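Print this page | E-mail this page

# Pluddale Hill Trials: run log

Timing and power data from the Pluddale Hill Trials, in which grown adults build small vehicles out of cordless tool motors and then ask them to climb a hill. Most of them do. The hill is not a large one.

## What you get

2,537 timed runs, one row per run, in plain CSV. They cover 108 vehicles, four of which are the same vehicle under different names, because Pascual kept repainting it and re-entering it as a newcomer. We have left it in as four. The paperwork was in order each time.

Files:

- `runs.csv` – the runs
- `vehicles.csv` – weight, wheel count, donor tool, gearing
- `weather.csv` – wind and temperature from the post at the bottom of the hill
- `disputes.txt` – long, and best read with a drink

## Main columns

`run_id` – unique, never reused, not in order.

`vehicle` – matches `vehicles.csv`. Spelling follows the entry form, so Prilix's three-wheeler has a lower-case p in the early runs.

`donor` – drill, screwdriver, hedge trimmer or `other`. Somebody brought a bread maker. It is under `other`.

`split_half`, `split_top` – seconds from the flag. Blank in `split_top` means the vehicle did not reach the top under its own power. Being carried up by the driver counts as blank, however quickly it was done.

`peak_w` – peak draw in watts, from the Gavance logger strapped behind the seat. The logger clips at 500, so treat a reading of exactly 500 as "at least that, and possibly on fire".

`pushed` – 0 or 1, as judged by the marshal. See `disputes.txt`.

## Known problems

The top beam was knocked sideways one Sunday in May and read early for the rest of the afternoon. Those runs carry `beam_flag = 1`. Wendell Mercado holds his personal best from that afternoon and would like it known that he disagrees with the flag.

Vehicle weights were taken on bathroom scales, one axle at a time, and added up. Anything with an odd number of wheels should be regarded as an estimate with ambitions.

Temperatures before the post was moved into the shade are too high. We haven't corrected them.

## Loading it

Any spreadsheet will do. Dates have been stripped on purpose, so sort by `session` and then by `start_order`. If your software turns the gear ratios into times of day, import that column as text. 12:40 is a gear ratio.

## Changes

v4: merged the duplicate marshal sheets, fixed the units in `peak_w`, stopped calling the hill a mountain.

v3: withdrawn. Please delete it if you have it.

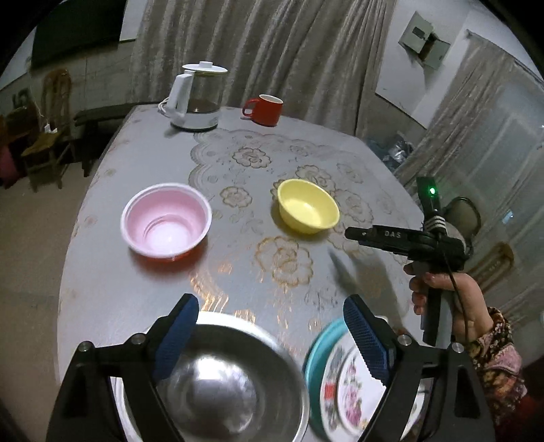
Bowl and plates on the rose-patterned cloth.

## Who to blame

Rongrong Guo wrote the logger scripts and checked every row against the paper sheets. Wendell typed in the paper sheets, which is why they needed checking. Corrections go to either of them, with the `run_id` in the subject line.

## Using it

Free for any purpose, with credit to the Pluddale Hill Trials. Please don't use it to advertise cordless drills. If you build a model that predicts who will win next year, send it to us before you send it to Pascual.

Print this page | E-mail this page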